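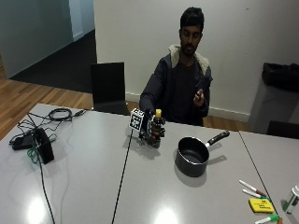
Dosteck open day, Flostville

The Dosteck building is a 2 minute walk from the Trimeo stop in Flostville, around the back of the old mill. Doors opened at 11 and I was given a paper map and a sticker. The sign-in sheet was already at 68.

I started in room 207, up one flight of stairs. It is set out with light gray tables pushed together, with a glossy top that shows the ceiling lights. The things on them were ordinary. There was a black nonstick saucepan, deep and round with a long handle, and a small bottle of amber-brown liquid with a bright yellow cap. Whiteboard markers and a yellow eraser were on the next table over. I have nearly the same saucepan at home, though my handle is shorter.

Visitors could stay as long as they liked. I stayed through two rounds and then went down to the Tsegaye room for the talk on kitchen storage. The talk ran long and the chairs were hard. The slides are supposed to go up on the website in September.

Coffee was free, sandwiches were not. Parking is on the street only. The elevator was out, so allow extra time if you need the ground floor entrance on the mill side.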